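The mouse and the white desk

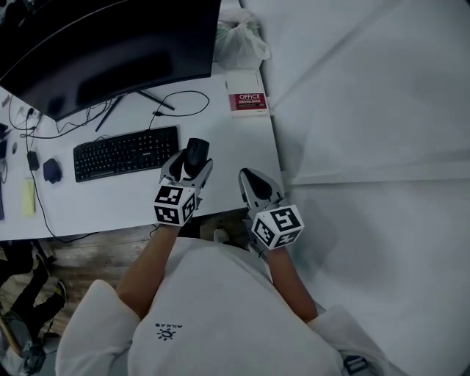 Do you need a big desk if your monitor is big? A medium one is enough, provided the keyboard and the mouse can stay next to each other and you have some free surface at the front for your arms.

I write this after one month with the white desk, which I bought in December from a man in Kulley. He wanted 55 pounds for it and I did not bargain. My colleague Friederike Reuter said that white is a brave colour for a person who drinks so much tea, and I must admit she has a point. But my room is on the north side of the house and gets very little sun, and the old brown desk made it feel like the inside of a cupboard.

First, the monitor. Mine is black, large and curved, and it stands on two thin legs which spread out to the left and to the right. These legs are good for stability but they decide everything else on the desk. Before, I had a monitor on a round foot and I could push the keyboard almost under the screen. Now the legs come forward, and if I am not careful the keyboard touches one of them and then it lies crooked. For two weeks I typed at a strange angle and I blamed my chair.

The screen is switched off when I tidy. This is a small habit I learned from Yavuz Ertürk, who repaired computers in the same street where I lived as a student. When the screen is dark, you see all the dust and the finger marks. When it is lit, you see only your own unfinished work. I wipe it with a dry cloth, from the top to the bottom, without pressing. I do not use any spray, after a bad experience with a spray for windows, about which I prefer not to write more.

Then the keyboard. It is a full-size one, with the number part on the right. Many people with modern taste have told me to change it for a short keyboard. I understand the argument. The number part takes the place where the mouse would like to be, and so the right arm goes further out, and in the evening the shoulder complains. But I do the accounts for Clultia, the small shop of my cousin, and I type prices all evening. I cannot do this with the row of numbers at the top, I have tried it and I made so many mistakes that my cousin telephoned me.

So the keyboard stays, and I moved it to the left instead. The letters G and H should be in front of the middle of your body. In my opinion it is the wrong thing to put the middle of the keyboard in front of you, if it is a long one. The number part should be treated like a guest who sits at the side of the table. When I did this, the mouse could come closer too.

The mouse is a simple black one with a small wheel. It lives directly to the right of the keyboard. I have tried the following places for it: far right near the edge, where it fell down twice; in front of the keyboard, where my sleeves pushed it; and on the left side, after I read that one can learn to use the left hand. One can perhaps learn this. I needed four minutes to open a letter from the bank and then I moved it back.

Kaan Karakaya, who shared a flat with me for three years and who is much more orderly than I am, taught me to put the mouse back at the end of the day. I mean really to pick it up and place it, with its front pointing to the screen, close to the keyboard. It sounds like something for a hotel. But in the morning the hand finds it without looking, and I like very much that one thing in the house is where I expect it.

How I clear the desk, for those who asked me under the last post:

I take away the cups and plates first, because otherwise I read the papers with a wet sleeve. After this come the papers. I do not sort them on the desk, I carry them to the bed and sort them there, and so I am forced to finish before the night. Then I lift the keyboard and turn it upside down over the bin, and I knock on the back with my flat hand. I will not describe what falls out in the winter, when there are biscuits. The mouse I wipe below with a slightly damp cloth, also the wheel, which collects a grey line of dirt on both sides. A wooden toothpick is good for this line. At the end I wipe the desk itself, and then everything comes back in this order: keyboard, mouse, one cup.

It takes me a quarter of an hour, if the telephone is quiet.

Babar Bangash wrote me an e-mail to ask about a mouse mat. I have none at present. I had a MacLeish mat, dark green, very thick, and my wrist was bent upwards on it the whole day. On the white surface the mouse runs well enough, only a little loud. I am told some white surfaces are too shiny for certain mice, so please try yours before you buy the desk. The man in Kulley looked surprised when I took a mouse out of my coat, but he let me do it.

About the cables I am less proud. I bought a cable box from Wosorness and it is too short for my plugs, so the lid does not close. At the moment the box is under the desk with an open mouth and I kick it regularly. If someone knows a longer one, please write to me. I do not want to glue anything to the underside. My landlady, Zübeyde Kocabaş, says that I may glue what I like, it is my desk, but I may want to sell it again one day.

I measured also how much space I need at the front. From the edge of the desk to the keyboard I would like enough room to rest both forearms. If there is less, my wrists lie on the hard edge and after one hour they have a red line. If there is more, I begin to put things there. A notebook, then the post, then an apple. It is a pity, but free surface attracts objects, at least in my house. The corner at the front right is the worst one. I have now decided that nothing may stay in this corner during the night, and until today it works, with one exception for a parcel.

My total cost, with the desk, the cloths and the unhappy cable box, was lower than the price of the new desk I had seen in a shop in town. That one was 400 pounds and had a drawer, and I will say that I miss a drawer. My pens are now in a jar on the window sill, and each time I need one I must stand up. Friederike thinks it is healthy.

Next time I would like to write about the lamp. I have two of them and neither is right. One makes a bright spot on the screen, the other is so weak that I see the letters on the keys only from very near. If you have a black keyboard with small letters you will know the problem. Suggestions are welcome in the comments, but please nothing which must be screwed into the wall.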